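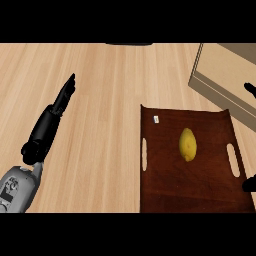
What will change for households when Suvarna takes over the Estimska repair service?
Customers will keep their existing cover and their existing contact number, and from September they will be able to book a floor or worktop repair in the evening as well as during the day.

Suvarna, the home repairs and furnishings group, has agreed to bring the Estimska repair service under its own name. The service carries out small repairs to floors, kitchen worktops, doors and fitted furniture in private homes and rented housing. Terms of the agreement have not been disclosed.

Estimska staff will transfer to Suvarna on their present contracts. The service will continue to work from its four existing depots, and a fifth will open later in the year to shorten travelling times for customers in outlying villages.

Lavanya Kotian, Managing Director of Suvarna, said: "Our customers have asked us for years whether we could mend a scratched floor or a swollen door as well as supply a new one. Estimska has built up a skilled team that does this work carefully and at a fair price. We are very pleased to welcome them and intend to give them the tools, the training and the time they need."

Under the new arrangements, evening appointments will be offered until 8 pm. Customers will receive a written quotation before any work begins, and the price quoted will be the price charged unless the customer asks for further work. All repairs will carry a guarantee of five years, compared with four under the present Estimska terms. Repairs completed before the transfer will remain covered by the guarantee issued at the time.

Landlords and housing associations with a current Estimska agreement do not need to take any action. Their agreements will run to the end of the agreed period, and a named account manager will write to each of them with details of invoicing and reporting. Orders already placed will be completed by the team that accepted them.

Narayanan Marar, Head of Service at Estimska, said: "A good repair saves a household the cost and upset of replacing something that still has years of use in it. That has been our work from the start and it will go on being our work. Customers will see the same people at the door."

Bookings will move to Cluvow, the appointment system already used by Suvarna for deliveries and fittings. Customers who prefer to book by telephone may continue to do so. Fameo will remain the supplier of oils, waxes and fillers to the service.

Notes to editors

Suvarna supplies and fits flooring, kitchens and storage furniture for homes.

Estimska repairs floors, worktops, doors and fitted furniture for private customers, landlords and housing associations.

Interviews with Lavanya Kotian and Narayanan Marar may be arranged through the Suvarna press office.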